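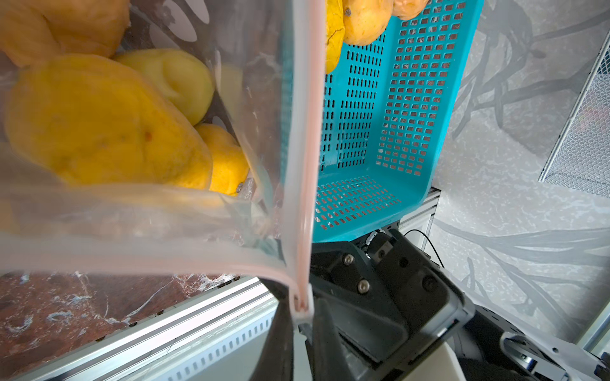

Yellow fruit, four of them, in a zip-top bag.

So I've sold the car. I know I've been threatening it on here since the spring, and I know at least two of you had given up believing me, but it went last month to a very nice man who looked under the bonnet for a long time and then offered me £1,975. I'd asked for 2,000. I think he just wanted to feel he'd won something, and I was so relieved to have it off the drive that I'd have let him win quite a bit more.

Which means I am now a bus person. More to the point I'm a 23 person, because the 23 is the only bus that goes anywhere near both my house in Cleststead and my desk in Haren, and it does it by visiting every estate, garden centre and doctor's surgery in between. By car it was a quick blast up the dual carriageway. By bus it's most of an hour, longer if there's a tractor, and in September there is always a tractor.

The first week I was awful at it. I stood on the wrong side of the road on the first morning (in my defence the stop on the correct side is behind a hedge) and watched my bus sail past. The second day I got on, sat upstairs at the front like a child and felt sick by the second roundabout. I now know that the best seat is downstairs, second row after the doors, on the left. You get the heater on your ankles and you can see what's coming. A woman with a folding trolley also knows this and gets on two stops before me, so I have it perhaps one day in three.

What I hadn't expected was how much I'd like the evenings. Mornings are just mornings, everyone's got wet hair and no one wants to talk. But going home there's a sort of loosening. The sixth formers are long gone, the driver has the radio on low and by the time we get past the reservoir it's a handful of us with our bags on the next seat. I've read three whole books since I sold the car! I hadn't finished a book since I don't know when. Two of them were thrillers out of the box by the door at work and I couldn't tell you the plot of either, but I finished them.

Pankaj Chauhan from our accounts team turns out to be on the same bus on Fridays, and he's been doing this for years so he's been educating me. You don't buy a weekly ticket if you work from home on Wednesdays, you buy the bundle of ten on the app. You don't press the bell until after the bridge or the driver thinks you want the stop before. If the sign says "due" it means the bus is coming, and if it says one minute it could mean anything at all. He's also told me which of the drivers will wait if they see you running, and I'm not putting that on the internet.

The sums, for those who asked. I did sit down and work it out properly one night with a cup of tea and all the bank statements, and leaving aside what I got for the car, I'm £158 a month better off. That's fuel, insurance, tax and the parking permit, minus the bus fares and a couple of taxis. It doesn't include whatever the exhaust was going to cost, and it was definitely going to cost something, you could hear me coming from the top of the hill. I'd like to say I've put the money away somewhere sensible. I've put some of it away somewhere sensible. I've also bought a very good waterproof.

There are things I miss. The big shop, mainly. I used to do it all in one go and forget about food for a fortnight, and now I'm carrying it home in bits like a squirrel, and I've learned what a bag of potatoes weighs by the time you've walked it up from the Tendatau roundabout. (I've tried delivery. They brought me one single sprout.) I miss singing as well. You can't sing on the 23, although there's a man in a green fleece who gets on at the hospital and has a good go.

And I miss being able to just go and see people. My friend Qianru Ding lives out past Ciobanu Farm where there's no bus after six, so if I go over for supper I either stay the night or leave before pudding. I've been staying the night. Her sofa is better than my bed, and we had a proper long breakfast last time with the radio on and the back door open, which we'd never have done if I'd been driving home. Her dog has decided I live there now.

A few of you wanted to know if I'll last the winter. Ask me when it's dark at four and sleeting sideways and the sign says one minute. I've got the waterproof, I've got a little torch for the bit of lane without a pavement, and my sister has promised me a flask for my birthday. If it all gets too grim I'll look into one of those car club things, there's supposed to be one starting up behind the library in Haren.

Anyway, I've got a loaf in the oven and it's starting to smell done. Next time I'll tell you about the replacement bus that went to the wrong town, and if anyone has a book to recommend that isn't a thriller, stick it in the comments please. Paperback ideally, it's got to fit in my coat.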